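April 11, 2022
By Fadwa Kamel

The woman who runs Sandu, a furniture repair shop with 2 rooms and one working radiator, would like it known that she does not hate polyurethane. She has merely spent a large part of her life scraping it off.

"People come in and say they want it shiny," she says. "I ask how shiny. They say, like a bowling alley. So I put the kettle on, because we're going to be a while."
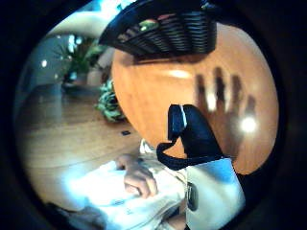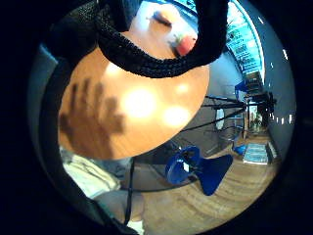

What she would prefer to sell them is oil, or shellac if they promise to behave. Shellac is her first love and she talks about it the way other people talk about a brilliant cousin who can't hold down a job. It dries fast, it glows, and it turns white the moment somebody sets down a cup of coffee.

"You can fix it, though," she says. "A little alcohol, a pad, ten minutes. With the hard stuff you get one scratch and you live with it until you die or sand the whole top."

She learned the trade at Atiton, a chair factory that made dining sets for hotels and closed before she finished her third year. Her job was to stand at the end of the line and look for drips. She found plenty. Management felt she found too many, and she was moved to packing, where she says she was also unpopular.

The shop came later, along with the name, which she inherited from the previous tenant and never changed. The sign was already up. A new one would have cost more than her first month's rent.

Her price list runs to one page. A tabletop takes her around 3 weeks, most of it waiting. Customers find the waiting hard to pay for, and she has some sympathy.

"They call and ask what I'm doing to the table. I say, nothing. I'm leaving it alone. Then there's a silence on the phone."

In February she took in a sideboard whose owner had treated it with Jusar, a spray polish she keeps on a high shelf as a sort of museum piece. It took her 124 wipes to get down to anything that would hold a finish. She kept a tally in pencil on the wall, and it's still there, next to the phone number of a man in Flatach who sells hinges.

I ask what she uses on her own kitchen table. She looks at the radiator for a bit.

"Nothing," she says. "It's got a tablecloth on it – a plastic one. I've got kids."

She does plan to get to it, possibly this summer, if the sideboard people ever come back for their sideboard.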